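Glaze notebook, bench end
October 2, 2019

Opened the kiln this morning. Crazing again on the Natik white. It came out of the kiln perfectly smooth, sat on the shelf looking smug, and started to ping while I was putting the kettle on. By the time I had a mug in my hand there was a net of fine lines across the inside of every bowl on the top shelf. The bottom shelf held out until lunch.

For anyone picking this book up later: Natik white is the satin white we bought in as a dry mix, before we began meddling with it. Barua is the buff stoneware body we switched to when the old one went up in price. Natik on the old body was fine for years. Natik on Barua is what we have been arguing about since the spring. Flalness want dinner plates in it by December, and Flalness run a tea room, so "it's a decorative effect" is not going to get us very far.

What went in:
Top shelf - bowls, Natik as supplied, poured inside, dipped outside.
Middle - tiles, Natik with extra silica, our recipe 418, in thin and thick coats.
Bottom - bowls again, 418, thin coat only.
Back corner - one very ugly jug, which belongs in a different book.

Fired to cone 7, same programme as last time, no hold at the top. Cones at the front went over nicely. Cones at the back leaned a bit less than they should have, so the back of the kiln is still a touch cool and I still haven't changed the element I said I'd change.

The 418 tiles are better than the bowls. Thin coat on the tiles has no lines I can find with the ink test. Thick coat has a few, all at one edge where the glaze pooled. The 418 bowls on the bottom shelf have crazed in the well and nowhere else, same story: it runs down, it collects, it gets thick, it cracks. Someone has written "so pour less" in pencil on the shelf card. Thank you, whoever you are. 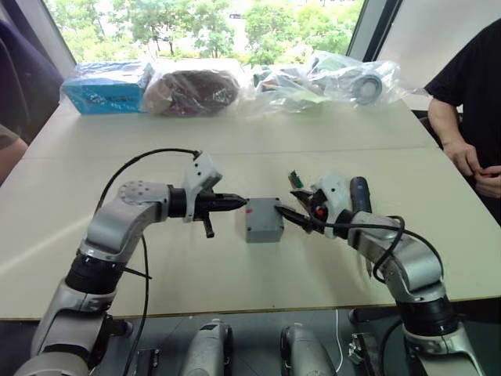

Why does a glaze craze after it has come out of the kiln looking fine?
The glaze shrinks more than the clay as the pot cools, so it ends up stretched across the surface. A glaze can put up with a little of that stretch for a while, then a change in temperature or some damp getting into the body tips it over and it cracks. Thick glaze gives way sooner than thin.

So the damp question. We tend to blame the recipe for everything, and the recipe deserves most of it, but I'm not convinced Barua is properly tight at the temperature we fire to. If the body is still drinking water it will swell very slightly over the months and pull the glaze apart from underneath. That would fit with the test plates from the spring, which were spotless in the kitchen cupboard right up to the point where they weren't.

Did the soak test on the broken bowl from last firing. Weighed a dry piece, boiled it, left it in the water to cool, dabbed it with a cloth, weighed it again. It had taken up 4 per cent, which is a lot for something sold to us as stoneware. The bag says it matures at our cone. The bag is an optimist. I rang Odgate, who supply it, and was told they'd had no other complaints, in the tone of a person who has just put a complaint down on the desk with the others. They did say that the last couple of deliveries came from a different part of the pit. I asked whether that might matter. They said it shouldn't. I've written both statements down next to each other and I'll leave them there to get acquainted.

Old delivery versus new delivery is therefore worth a proper look. We have part of a bag of the older stuff under the wedging bench, gone hard. It can be slaked down. I'd like to see absorption on both, from the same firing, same shelf.

Notes on mixing, while I'm cross enough to write them out:

418 went through the sieve twice and still had bits in it. The bits turned out to be bentonite that had been tipped straight into the bucket. Bentonite goes in with the dry powder and gets stirred through before any water comes near it. There is a sign about this. The sign is behind the bucket.

The bucket lid marked NATIK was on the liner glaze. The bucket lid marked LINER was on the floor. I have re-marked both on the side of the bucket, where it can't wander off.

Please stop topping up a settled bucket with water until it "looks right". Stir it first, properly, down to the bottom, and then decide. Half of what we've been calling thin coat may have been thin soup, and half of what we've been calling thick may have been the sludge left behind. I can't swear that the spring results mean anything at all, in light of this.

Masks on when weighing silica. I'm not going to be funny about that one.

Freezer test next. Took the clean 418 tiles and put them in the freezer overnight earlier in the week, then straight into boiling water over the sink. It's a brutal thing to do to a tile and I enjoyed it more than I should have. The thin ones came through the first round. One thick one gave a crack loud enough to be heard through in the glazing room. Ran the survivors again and they came through again. I'll keep going to 7 rounds, then stop, on the grounds that no plate in a tea room will ever be treated as badly as this, apart from at the washing-up end.

The ink we use for showing up the lines has stained the good sponge. The good sponge is now the ink sponge. The ink sponge has been promoted to good sponge by mistake at least once already, judging by the handle of that jug. 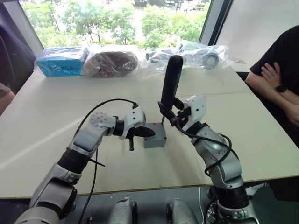 Can adding silica on its own cure the crazing?
It can, up to a point. More silica brings the shrinkage of the glaze down, so it fits the clay better, but too much makes the glaze stiff, and a satin surface may turn dull or shiny depending on what else is in it. If the clay is still porous after firing, extra silica only puts the cracks off until later.

Surface on 418, then, compared with Natik as supplied. It has lost a little of the butteriness. Held next to each other in daylight, 418 is glossier on the rim and slightly colder in colour. Under the workshop tubes you'd never know. I don't mind it. Flalness might mind it, having chosen the original from a sample plate that is now, I notice, crazed from rim to rim on our own windowsill, with a plant standing on it.

There's some cutlery marking on the thick tiles as well, grey scratches where I dragged a knife across. They come off with the cream cleaner, so it's metal left behind on the surface and no damage to the glaze. Thin tiles hardly mark. Everything points at thin. The trouble with thin is that it goes mean and brown on the rims over Barua, and the iron comes up through it in freckles. Personally I like freckles. I've been told that I like freckles whenever we have freckles.

Things to try, in the order I'd do them:

Fire Barua a bit harder, or the same cone with a hold at the top, and redo the soak test. If the absorption drops to 2 per cent or less I'll stop moaning about the clay.

Swap a bit of the soda feldspar in 418 for the potash one. Soda pulls the shrinkage up badly, and there's a fair amount of it in there. It's a small change and it might leave the satin alone.

A little talc in a separate batch. Magnesia is kind to fit and tends to keep things matt. New bucket. Label on the bucket.

Old body again, with Natik as supplied, as a control. We should have had this in every firing since the start and I can't find a single tile of it anywhere.

Leave some plain 418 tiles on the damp shelf by the back door and don't touch them. They want writing on with iron pencil before glazing. The last lot were written on in ordinary pencil, and the kiln, being a kiln, has handed them back blank.

No plates to be thrown for Flalness until the soak test has been repeated. I know there's a board of them drying by the window already. Those can be "trials". Turn them over tonight if anyone's about, the rims are drying ahead of the feet and two or three have started to lift.

Element for the back of the kiln: still on order in the sense that I've thought about ordering it.

Later. More pinging from the top shelf. Moved the bowls to the seconds crate so that I don't have to listen to them. One of the thick 418 tiles has gone too, right across the corner. Thin ones quiet so far.

Someone needs to wash the sieve.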